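Ticket 562 — Curtain task, window cell, Galden site
Status: open, pending rule change
Raised by: Ojārs Ķēniņš
Component: Flumell motion supervisor

Summary. Supervisor raises a glazing clearance stop during curtain runs. Postness working rule 78 sets one minimum distance to glass for all tasks. The rule was written for shelf work, and a drape hanging close to a pane can't be handled inside it.

Log
09:10 Stop reproduced with stock settings. Arm halted on approach, no contact recorded.
09:35 Checked wrist camera view against the depth map. Clear glass returns the skyline, so the pane is missing from the map.
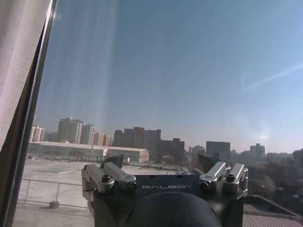 09:50 Added the pane by hand as a fixed plane. Stop now triggers at the correct distance, 400 mm.
10:20 Asked Liepiņa office whether soft goods may have their own limit. Answer: yes, with reduced speed and a force cap on both arms.
11:05 Draft profile loaded. Fabric to be taken at the fold, never through to the glass. 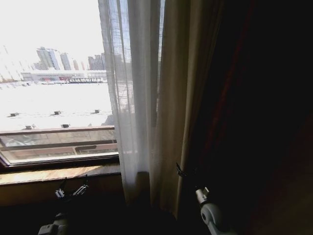

Head view, right gripper at the edge of the beige curtain.

Actions
1. Glass must be entered as a fixed plane before any window task — depth data alone is not accepted.
2. Split rule 78 into rigid and soft goods. Owner: Ķēniņš.
3. Repeat in low sun with the blind zone logged. Not yet scheduled.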